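**Firkeo project: tabletop recordings pass the halfway mark**

The Endunham group has 92 usable recordings for the Firkeo grasping model, up 16 on the February newsletter. 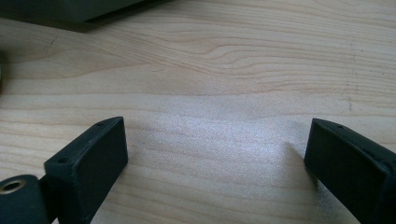 ### What we are recording

Each recording is one person doing one short task with the hand-held gripper. We start with the fingers wide open over the table and keep them in view throughout. The current list has nine tasks, mostly picking up and setting down small items.

Glare on pale wood is still a concern. Sorcha Skinner is sorting the bright recordings into their own folder so we can train with and without them - results should be ready for the next issue.

### Help needed

We have two grippers to lend, one at Endunham and one at Plotcombe. No experience needed, and a session takes a morning. Please use your own table if you can, scratches and all. Write to Sorcha to book a slot.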